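The house rules, and how we ended up with 5 of them

It was April when I started writing down the things we kept saying out loud to each other. Up to then we'd had no rules at all, unless you count the sticky note that said CHARGE THEM in capital letters. We'd all learned the job by standing next to somebody else doing it, and it went fine until we started comparing our recordings and found out that we'd each learned a slightly different job.

So this post is about the boring side of handheld gripper work. Most of my mail lately asks about the boring side, and I have opinions!

For anyone who came over from my bread posts: I spend my working days at Gudstead with a gripper in each hand, picking things up and putting them down so a robot can learn from it later. We're a small outfit, and the current job is a batch of tabletop tasks for a project called Bridia. Pick up a bottle, hand it over, set it down, open a box, fold a cloth. It's more tiring than it sounds and a lot more fun than my last job, which was insurance.

Anyway. The first version of the rules was two pages long and I was terribly proud of it. I printed it and taped it up. Within a few days people had stopped seeing it, me included. I caught myself breaking number 11 while I was standing right under it. Halfdan Gunnlaugsson, who I share a table with most days, took a pen and crossed out everything he thought a person would do anyway without being told, and that got rid of more than half. Then we argued over the rest for a couple of lunches (I lost most of those arguments) and came out with 5.

I'll go through them the way I'd tell a new person, with the grumbling left in.

Rule one: decide what "done" looks like before you touch anything.

Say it out loud to your partner if you have one. "Bottle standing on the mat, both hands clear of it." That kind of thing. We used to just begin, and then somebody would set the bottle down and somebody else would nudge it a bit straighter, and was the nudge part of the task or not? When I went back through my early stuff I had takes that ended with the fingers still closed, takes that ended with me backing away, and one where I seem to have simply wandered off. All of them had the same task name on them. If I were a robot I would have quit.

We now write the end state in the task sheet in one plain sentence. If it takes two sentences, it's probably two tasks.

Rule two: move like you mean it, at the speed you'd use at home.

This is the one I get the most pushback on. People new to it go very slow, as if they're defusing something, and then a few hours in they get bored and go very fast. Neither is much use. The best advice I ever got was to hum. I don't mean a performance, just something steady under your breath, and your hands settle down to it. (Check the audio is off first. I did not check the audio was off.)

And don't hover! If you aren't sure where you're going to grab, look first with the grippers pulled back, pick your spot, then go. A long dithering pause right over the object is a habit you'd be teaching, and so is stabbing at it three times.

Rule three: if you drop it, say so and keep the take.

We went back and forth on this for ages. My instinct was always to delete. You feel silly, you want it gone, you'd like the folder to be full of lovely clean picks. But a fumble you recover from can be a good thing to have, and a fumble you don't recover from is at least information for the people further down the line. So our rule is that the person holding the grippers doesn't get to delete. You mark it as a drop, with one line saying what went wrong, and you carry on.

The only exceptions are a fault with the equipment or something private getting picked up that shouldn't have been. Then you stop, write down that you stopped, and go tell somebody.

I kept a tally for one week when we first brought this in. Out of 200 takes I had marked 8 as drops, and I was feeling pretty smug about that until Halfdan asked how many I would have marked if he'd been watching. Fair question. My tally the next week was not so pretty, and I think it was a lot closer to the truth.

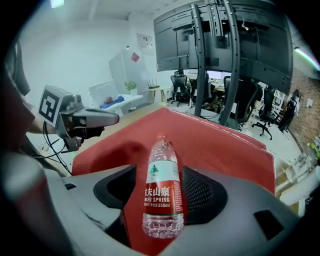 Two people at one table is where most of our mess came from, so rule four is the longest one on the sheet.

Rule four: one person leads, and the lead changes only between takes.

The lead says when to start and when to stop. The other person follows, and that includes following a bad decision as long as it's a safe one. It sounds bossy written down like that. In practice it's a relief, like when you're moving a couch and one person is allowed to say "left." Before we had it, we'd both reach for the same thing, then both politely back off, then both reach again. Very sweet, totally useless.

There are some smaller bits tucked under this one:

Keep your cable on your own side. If you have to cross over, cross with your arm high and say "over" before you do it.

Don't cover the other person's marker. The black and white squares have to be seen by something for them to be any good, and your elbow is bigger than you think it is. I'm 5 foot nothing and I still manage to do it.

Nothing gets handed across until the receiving fingers have closed. The lead says "yours," the other person says "mine," and only then do you open. We sound like a very dull tennis match.

If anybody says stop, everybody stops. You don't have to be the lead to say it, and you don't have to explain yourself till after.

I'd love to tell you we stick to all of this. We do on a good morning. By 4 p.m. the "yours" and "mine" have usually gone a bit mumbly, and that's generally when I call a break.

Rule five: change the table on purpose.

I used to be so tidy. Same object in the same place every time, lined up just so, and I thought I was being professional. Then somebody from Þrastardóttir, who handle the checking for us, wrote back very kindly to ask whether the bottle was glued down. So now we move things, and we have a little routine for moving them, which I know sounds backwards. Every few takes the object goes somewhere new, turned a different way. When we change something bigger (the surface, the lights, which side I'm standing on) it goes in the log before we start up again.

The log part is what matters there. Variety is great, but if you can't tell later on which takes had which setup, you can't find the problem when there is one. We lost the better part of a day once over a lamp. I won't go into it, I'm still annoyed.

So that's the five. They fit on one side of paper in big type, and people do still read them, mostly because every few weeks we move the sheet to a different wall. That was Halfdan's idea too. He's insufferable about it.

Somebody asked me in the comments last time whether there isn't some official standard for all this. There are proper safety standards for robots and I'm very glad there are, but I'm not the person to explain those, and please don't use a blog post in place of reading them! What I've got is more like kitchen manners. It covers how we hold things and talk to each other and write stuff down. I'd guess every group doing this has its own set, and I'd really like to see yours.

A couple of questions that came in by email, while I'm at it.

Do we warm up? Yes, and I wish I'd started sooner. Wrists and shoulders mainly. Holding your arms out in front of you all day does things to the back of your neck that insurance never did. We swap sides at the table halfway through and take a real break, sitting down, with the grippers put away in the tray and not balanced on your knee.

What about other people in the room? We tell them before we record, every time, even the ones who've heard it a hundred times and roll their eyes at us. If they'd rather not be in it, we turn the table or we wait. We had that written up as a sixth rule for a while. Then we moved it to the top of the sheet with no number on it, so it's not one of the things you get to argue about at lunch.

Do the rules slow you down? At first they did, a lot. I was grumpy for a solid two weeks. After that I stopped noticing, and the number of takes coming back to us for a redo went down enough that I got some of my afternoons back. I don't have a nice chart for you. I do know that the last batch we sent to Bridia was 524 takes and the reply was one line long and had a thumbs up in it, and I've had replies that were a lot longer than that.

Next up for us is a set of kitchen tasks under the name Gusevum (I didn't pick it, I can't spell it without looking, and I've heard it said four different ways in the same meeting). There'll be lids. I have feelings about lids. The sheet will need a line or two on things that spill, and I'm trying to work out which of the current lines could go to make room, as I've promised we're staying on one side of paper.

If you do this kind of work and you've got a rule you swear by, leave it in the comments, especially if it's about cables. I'll put up the full sheet once I've fixed the typo in rule two, where it currently says to move like you mean at.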